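Wednesday, bench 2

Started on the box of parts that came over from Brinditent. Most of it is hardware for the Galis stand: tubes, end caps, a bag of screws and one Schouten clamp with no key. Willy Bakker wants the tubes sorted before anyone orders more.

Wiped the dust off with a dry cloth. No solvent on the matte black ones, it leaves shiny patches (see the July page). The finish on the long cylinder looks even, with only faint highlights down one side. It has a small dark round feature low on the right. Need to ask Edit Veres if that matches her drawing, part 419, or if it belongs to the older Prirley set.
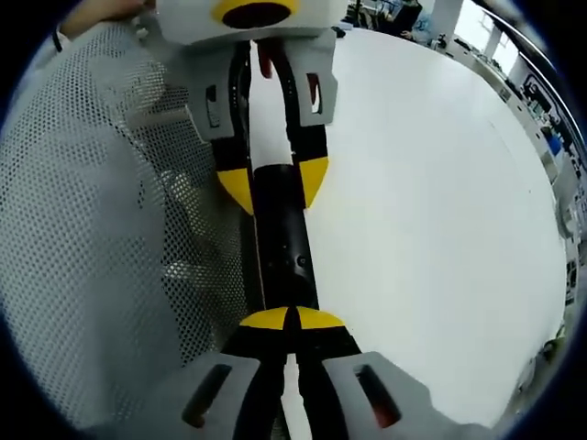 ## Sorting

- Black cylinders go in the long tray, wrapped one by one. They pick up scratches from the screws.
- White rods in the drawer under the window, flat.
- End caps stay in their bag until the bore is checked.
- Clamp on the shelf by the door. Willy may have a key that fits.

## Still to do

Measure the cylinder at both ends and the middle. Calipers are with Edit until 2:30. Write the number on masking tape and stick the tape to the wrap, not to the part.

Label for the tray is printed but the roll ran out after that one.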